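Notebook — knitwear folding, bedroom on the window side
June 28, 2026

Continued from the Prerketitz pages. The aim is still a folding order for patterned knits that fits the Pallero drawers, inside width 59 cm. We work on the bed, with the bamboo mat left on top of the sheet. The tiles give a firm surface, but I must check the edges of them for snags before the good wool comes.

Striped piece first. It is green, teal, orange, maroon and pale pink, and the colour changes help me to see when the fold is twisted.

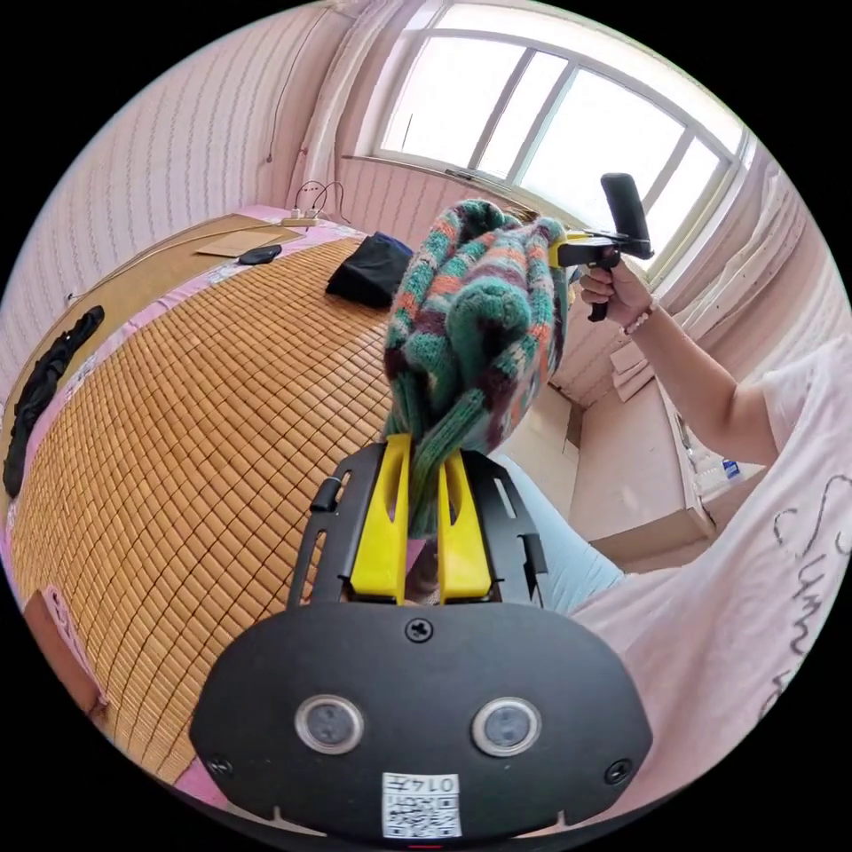
Striped knit held up by the end, window side of the bed.

Gorkano method asks to lay the garment square to the mat. I prefer it diagonal, because then both sleeves have place. To do in July: try both ways, 16 folds each, and write down the finished width. Popescu's sheet gives 23 cm for a medium sweater and I doubt it a little.
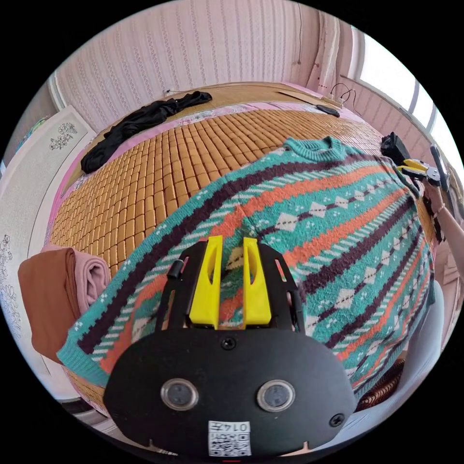 Patterned sweater flat on the bamboo, turquoise collar toward the top.

Smoothing goes from the collar down to the hem, with the flat hand, never pulling on the ribbing. Sleeves are last — I had this in the wrong order on the old page, please cross it out there.
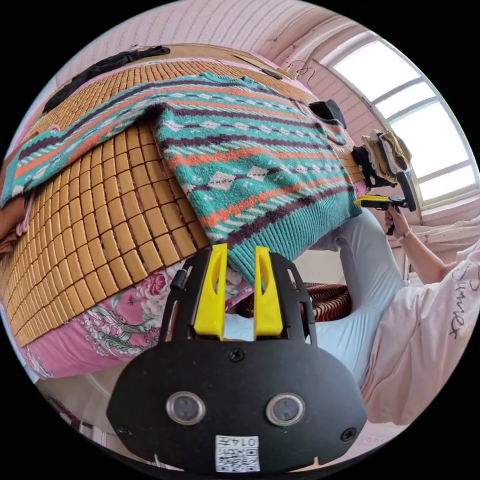
Page last changed: June, second revision
The zigzag lines and the rows of small diamonds are useful as a guide. If one row meets itself across the fold, the body is straight. On plain knits we will need 2 pins or a bit of tape at the side seams.

Still open: whether the mat should be turned so the tile rows follow the long side of the drawer. Also a colour name for the sweater on the label, teal or turquoise, we write both.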